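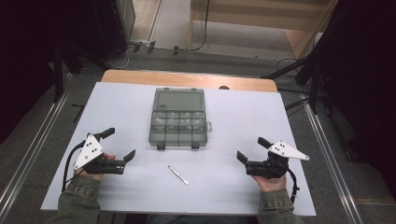
102

Chapter 2
Artists Who Worked in Pairs

Neusa Portela and Bhupendra Awasthi shared a studio in Ustthorpe for most of their working lives. She painted in oils and he cut woodblocks, and each signed only their own work. Dealers kept the two apart. Their letters show how often one finished a drawing the other had begun.

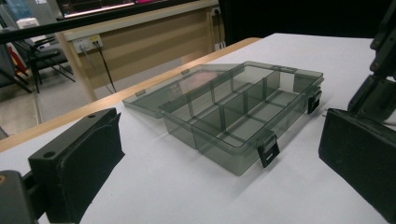
Fig. 2. Divided organizer box with the lid open.

This chapter looks at the Kun prints, a set of up to 110 sheets, and asks who made them. Read the letters in the appendix first. Key terms: attribution, edition, proof, studio mark.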